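Orthorpe Opens Tile and Plumbing Counter in Tavitz, Promises to Answer Phone
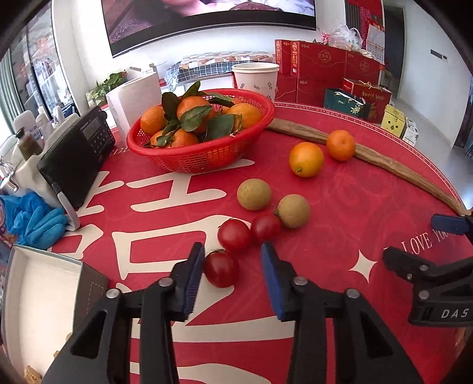
By Torben Wunderlich, Orthorpe Press Desk
Tuesday, April 16, 2024

TAVITZ – Orthorpe, the home repair and remodeling firm, has opened a walk-in counter on Hemmin Street where homeowners can bring in a broken faucet, a cracked tile or a sketch on the back of an envelope and talk to a person who has fixed one before.

The counter had a quiet trial run in March. Customers brought in 18 shower valves, several of which had already been "repaired" by a brother-in-law. Most were saved.

"People apologize when they walk in," said Torben Wunderlich, who runs the counter when he isn't writing its press releases. "They say they watched a video. We've all watched the video. The man in the video has straight walls."

The shop stocks 200 wall and floor tiles, including a fair number of discontinued ones bought from builders who were tired of tripping over them. Matching an old bathroom tile is free. Finding out what color it was before the previous owners painted it may take until Thursday.

Orthorpe is also introducing Wornier, a fixed-price plan for small jobs. For $500, a two-person crew will spend a day working through a household's list: dripping taps, sticking doors, the towel rail that comes off in your hand. Parts cost extra and are listed on the bill in plain words. Jobs that need a permit are quoted separately, and so is anything the customer describes as "probably nothing" – crews have learned to look behind it first.

Full kitchen and bathroom remodels are still available, with a written start date. The company would like it known that it has also begun writing down the finish date.

The counter is open Monday through Saturday from 8 a.m. Free evening classes on grouting and caulking start at 6 p.m. and last 2 hours, or until the caulk runs out. Places can be booked at the counter or by phone. Old clothes are advised.

Press contact: Torben Wunderlich, Orthorpe, Hemmin Street, Tavitz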